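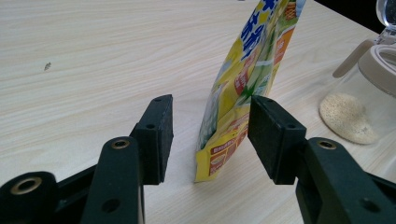 Chez Bit-na Kwak, les sachets entamés finissaient toujours au fond du placard, fermés par un élastique qui cassait au bout d'un mois, et elle demandait s'il valait mieux tout passer en bocal ou garder l'emballage d'origine.

Les deux se défendent. Un bocal en verre bien fermé garde le croquant plus longtemps qu'un sachet replié, mais il prend de la place et on perd la date, la liste des allergènes et le numéro de lot. Pour un sachet qui sera fini dans les deux ou trois jours, une bonne pince suffit.

Fermer un sachet sans matériel

Posez le sachet debout sur la table et tapotez le fond pour faire descendre le contenu. Chassez l'air en remontant avec le plat de la main, sans écraser. Rabattez les deux coins du haut vers l'arrière, puis roulez le bord vers l'avant, trois ou quatre tours. Retournez ensuite les coins par-dessus le rouleau. Le pli tient seul si l'emballage est assez souple. Avec les films très glissants, il se rouvre dans l'heure – prenez une pince à linge.

Passer en bocal

Le bocal doit être parfaitement sec, couvercle compris. Après le lavage, je le laisse ouvert, tête en bas sur un torchon, toute une nuit. Vérifiez aussi le joint : s'il sent encore le cornichon, les biscuits le sentiront aussi. Une demi-heure au soleil ou un trempage dans l'eau additionnée de bicarbonate en vient à bout la plupart du temps.

Remplissez jusqu'en haut. Un grand bocal à moitié vide ramollit son contenu presque aussi vite qu'un sachet mal fermé. Chez moi, un bocal de 610 ml convient pour un petit sachet, et je garde les plus grands pour les pâtes et le riz.

Avant de jeter l'emballage, découpez la partie qui porte la date et glissez-la sous le couvercle ou collez-la au dos avec du ruban de masquage. Quand le dessin est facile à reconnaître, comme cette poule sur fond jaune, un morceau suffit pour que les enfants retrouvent le bon bocal.

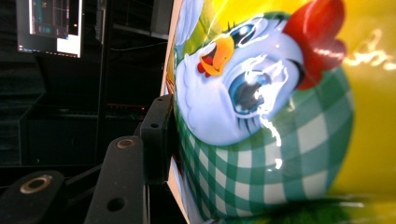

Rattraper ce qui a ramolli

Étalez sur une plaque, environ 5 minutes à four doux, puis laissez refroidir complètement avant de refermer. Ne le faites pas avec ce qui contient du chocolat ou un fourrage. Pas de micro-ondes non plus.

Où ranger

Loin du four et du lave-vaisselle, à l'abri de la lumière. Les sachets ouverts devant, les pleins derrière.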